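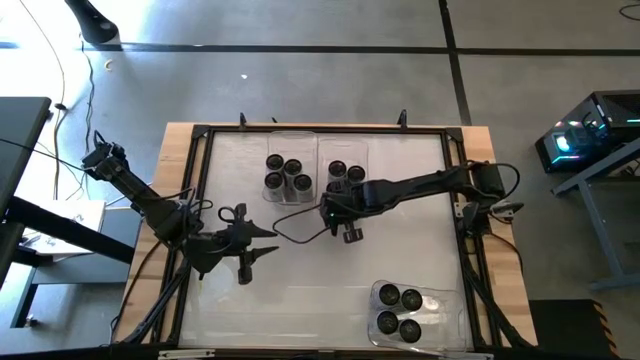 Re: clear trays for small cups, which size?

tallgrass_86 wrote:
ok so still stuck on trays. I've got the little black cups sorted finally, four to a tray in a tight cluster like in the pic at the top. Looks neat. But is four a waste of space?? I have 179 of these things to store by Thursday and one shelf in the hall closet.

nisbetmom wrote:
Four is fine. You can grab one without knocking the rest over. I went bigger once and hated it, everything slides around when you pull the tray out.

JMarquez wrote:
Disagree. Do the math, 179 cups at 4 a tray is 45 trays. Where are they going? Get the deep bins from Endance and stack the cups inside each other.
– Jayson Marquez

tallgrass_86 wrote:
mine don't nest. tried it, they jam. Had to run two of them under hot water to get them apart

JMarquez wrote:
Ah. Ok then bigger tray, with dividers. Cardboard works.

plomin_pat wrote:
No cardboard!! Goes soggy the first time you put a cup away damp. Clear trays all the way, you can see whats in there from the side. I have 65 cups in mine and never label anything.

nisbetmom wrote:
I'd still label. Dark cups in clear trays all look the same from the front of a closet.

plomin_pat wrote:
if they're all the same cup what are you labeling lol

nisbetmom wrote:
Clean / not clean. Trust me.

tallgrass_86 wrote:
fair. Also is the white top a bad idea for sorting? Thinking of doing the rest on a white table at home, black rims show up great but so will every scuff

JMarquez wrote:
White is good. Wipe it after. The scuffs come off with baking soda, mostly.

plomin_pat wrote:
The Ciltville store had clear rectangular ones on the bottom shelf last week, no lids tho. Measure your shelf first

tallgrass_86 wrote:
going after work. Will get ten and see how they fit – if they dont I'm trying the bins, jamming or no jamming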